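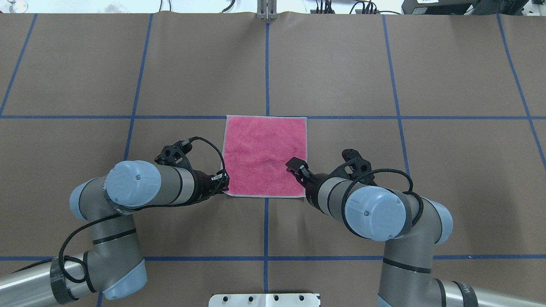
Folding small squares: notes for the Oltwood talk
Second slot, after the tea. Handouts are the blue sheets, not the white ones.

Start with the cupboard. Ask who has one at home where the towels come out when you open the door. Wait. Let them look at each other. Say that mine held 64 face cloths at its worst and that I live alone.

A bit of history, kept short. I learnt to fold at Grultholm in 1995, in the laundry of a hotel with 31 bedrooms and one working lift. The rule was that a guest should never see an edge. I have since stayed in plenty of hotels and seen nothing but edges.

Slide on. Square, pink, terry, pale border. Let them enjoy the colour for a moment.

Points to make while it is up:
The border does half the work. Match border to border and you will be square, whatever the middle is doing.
Faint wrinkles low down. Flatten with the side of the hand, from the centre outwards. Do not shake it at this stage. People love to shake it.
Look at the lines. The top edge of the towel lies just above one. A line on the table is worth any amount of squinting, and I say this as someone who squinted for years.

Pause for the man who will ask about fitted sheets. Fitted sheets are in the spring talk. (There is no spring talk yet. Speak to Prastmont about the hall.)

Next slide.
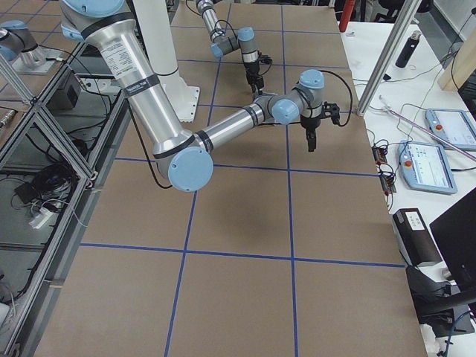

Slide 2. Brown paper, blue tape, the table marked into a grid.

Talk about the surface now. Brown paper gives you something plain to see an edge against, and tape costs very little. At home, two strips will do: one across, one down, crossing in the middle. Use the sort that peels off. My dining table still has a pale cross on it and I have told visitors it is religious.

Then the fold itself, live, with the cloths from the bag. Border to border, turn, border to border again, thumb along the crease. Four layers, all corners at one corner. Do it twice, the second time without talking, which they will appreciate.

Hand out cloths. One each, and count them back in. Ross was a lovely evening and I came home five short.

If time is dragging: thirds against quarters. Thirds stand up better in a drawer, quarters look better on a shelf. Feelings run high on this. Stay out of it.

If asked how many you need to fold before it becomes second nature, say 1000. I made that up years ago and have been quoted on it since.

Last thing: the tape stays on the hall table until they have all had a go. Take it up before the badminton people arrive at half past eight.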